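Household robots still a long way from the washing-up, Sumden trial suggests

July 12, 2024

A firm that says its robot arm will soon be clearing tables and stacking shelves has put back its first home trials until September, after a test period that left some of those invited to watch unimpressed.

Corkero, based in Sumden, has spent the past year teaching a two-fingered arm to do the small jobs most people do without thinking: picking things up, putting them down somewhere else, wiping a surface. Much of that teaching takes place in computer simulation, where the arm can try the same task again and again without breaking anything.

The company says its software has now been through 1,000 simulated table-top tasks and finished 700 of them without help. It did not say how long each one took, or what happened in the other cases.
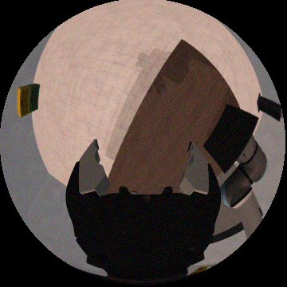 Real rooms have proved harder. At a demonstration held in the stockroom of Jacquet, a homeware shop on Judness Road, the arm was asked to move boxed goods from a table to a low shelf. It managed 3 before a member of staff had to step in and straighten the next one by hand. The session was stopped for lunch and did not start again.

Lorena Alarcón, who manages the shop, said she had been told to expect a machine that could work through a delivery overnight.

"I have a Saturday lad who does 200 boxes in a shift and answers the phone as well," she said. "I'd be glad of the help, but I can't see where this would fit in yet. Somebody would have to stand next to it."

Corkero said the stockroom lighting had caused problems and that a new version of the software would cope better. It made a similar promise last year, when the arm was shown folding tea towels at a trade fair and took several minutes over each.

The firm has not put a price on the machine. Nor would it say how many households have signed up for the September trials, which will be limited to clearing and wiping tables. Cooking, laundry and anything involving stairs have been dropped from the plan.

Jacquet has not agreed to a second visit.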